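Stulier Community Workshop Forum
Shared Builds > Automation > Desktop disassembly cell

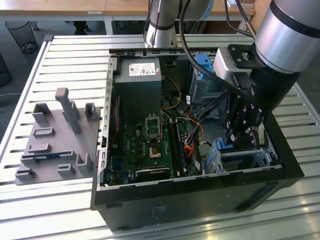 Cell with tower in position, fixture plate at left.

Posted by LQueiroz_Stulier, 9:15 am

Members are advised that the disassembly cell is now open for comment. The purpose of the build is to remove reusable parts from donated desktop computers and place them on the printed fixture plate for sorting. Work to date has covered the mounting of the arm, the layout of the plate and a written order of removal. Memory is to be taken first, then drives, then cables. The power supply will remain a manual task for the present.

Comments are requested on two matters: the position of the plate, and the choice of gripper.

Lucimara Queiroz
Build lead

Posted by gaber_bench

Thank you for the notice. I do not support the multi-fingered gripper for memory modules. The retaining clips on a DIMM slot need a small, firm push at each end, and a narrow two-finger tool would do this with less risk to the board. I would keep the present gripper for drives.

I also note the loose cabling across the inside of the case. The orange and red SATA wires run through the area the fingers must enter to reach the drive bays. In my view cables should come before drives in the order of removal.

Posted by Piment30

I must disagree with the previous member on the gripper. A second tool means a tool changer, a further calibration routine and another item to store. Our shared budget for this build is $251 and it must also cover the replacement power brick.

I agree regarding the cables.

Posted by juretti_m

Has the clearance of the upright post on the plate been checked? It is tall in comparison with the other features, and a part carried to the left side of the plate could strike it. The plate was printed at 30 per cent infill and I would not expect the post to survive a knock.

Could the build lead also confirm that the CPU socket is outside the scope? The latch is open and the socket is empty, and the contacts should not be touched by anything.

Posted by LQueiroz_Stulier, 12:40 pm

In reply to juretti_m: the socket is outside the scope. A keep-out zone will be entered in the program and a cover fitted by hand before each session. The post has not been checked against the full path of the arm. I will raise the travel height to 92 mm above the plate until it has.

In reply to gaber_bench and Piment30: the order of removal will be changed so that data cables are unplugged before the drives. The gripper will stay as it is until the November session.

Posted by gaber_bench

I accept the revised order. I do not accept that calibration is a sufficient reason to retain one tool, and I ask that my objection stay on the record. I have a spare parallel gripper at home and can lend it for 3 weeks at no cost to the workshop.

Posted by Piment30

If the loan includes a mounting adaptor, I will withdraw my objection to a trial. The trial should use scrap boards only.

Posted by juretti_m

Seconded. I can reprint the post as a separate piece with a bolt-on base. Please send me the current plate file.

Posted by LQueiroz_Stulier, 4:05 pm

The plate file has been placed in the shared folder under Fixtures. Members wishing to attend the gripper trial should reply in this thread with their preferred time.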